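Stories > Short Fiction > The Guvport Vote

The whips had lost the list again, and I loved every second of it!

I was the newest clerk in the Guvport assembly, three weeks in, and this was my first real division. The motion was to hand the harbor to the Pluner company for 47 years. The governing side had a majority of 19, so on paper it was a done deal by lunch. But people kept drifting into the corridor, whispering, then drifting back with their faces set differently.

"Count them again," said the chief whip.

"I've counted them," said her deputy. "The Gama members won't say."

The Gama members (the fishing towns, always late, always carrying sandwiches) were sitting in a row at the back like kids outside the principal's office. A petition lay at their feet in a fruit crate. It had 3000 signatures on it, and I had carried the thing up the stairs myself, all the way from the Kavanagh entrance, grinning like a fool.

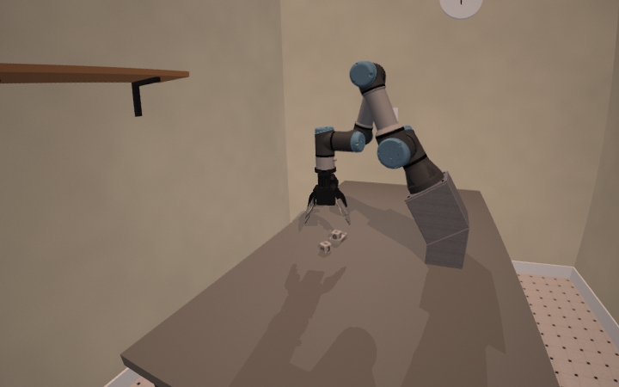

The arm on its pedestal, gripper just above the table.

Then the bell rang. Have you ever heard a division bell from right underneath? It goes straight through your teeth, it's wonderful. Members poured out of the tea room and split left and right, and I stood at my door with the tally sheet, ticking as fast as my pencil would go. The premier walked past me into the Aye lobby, humming. The minister for ports came after him, stopped, looked at the carpet for a long moment, and turned around.

She went the other way. The minister herself! Someone gasped, and I'm fairly sure it was me.

After that they came in a rush. The Gama row got up all together, crumbs flying, and followed her through the No door. Two old rivals from the hill districts went in arm in arm. My pencil snapped and I finished the page with the stub.

We took the sheets to the Speaker, who read them twice and pushed his glasses up.

"Order," he said. "The Noes have it, 100 votes."

The noise! Papers went up, somebody was thumping a desk, and the premier sat very still with his hands folded. I slipped out to the stairs, still holding my bit of pencil, and down in the square the people from the boats were looking up at the windows, waiting to hear.

I opened one and yelled.

Contact the editors | © Guvport Stories, all rights reserved | Back to top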